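Sixty Before Lunch

The contract from Darar said sixty good grasps before lunch, and by ten I had stopped believing in the word good.

"Pick it up like you mean it," my cousin said. She had signed us both up. Troltlow, the outfit that passed the work along, paid by the accepted clip, and they were fussy about what they accepted.

I meant it. I squeezed the handle, lifted, let go, and started over. The machine at the far end of all this was supposed to learn laundry from me, a man who owns one iron and has never plugged it in.

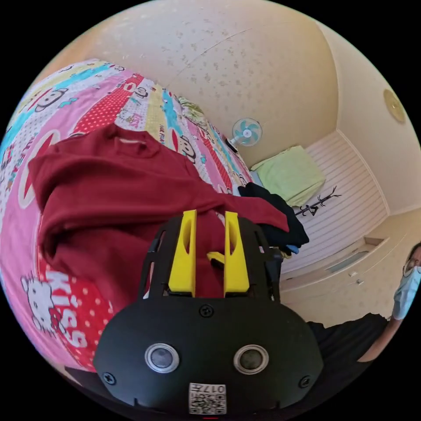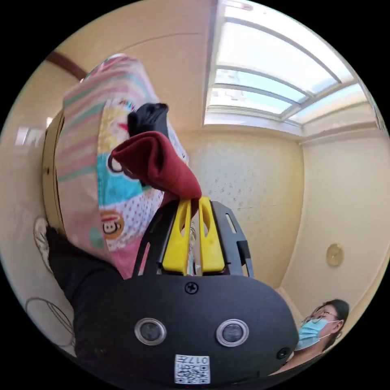 Dark red between the yellow fingers, or close to them, with the monkeys looking on.

"What happens to the clips where I miss?" I asked.

"Holst throws them out if the whole grasp isn't there. The near misses get kept and marked as misses."

I thought that over and didn't like it. Somewhere a computer would have a folder of my failures, neatly labeled, and would be told to study them. Zander, the company that wanted the finished thing, claimed it would fold a shirt by April. They had claimed the same for last April.

"Again," my cousin said, and I squeezed the handle.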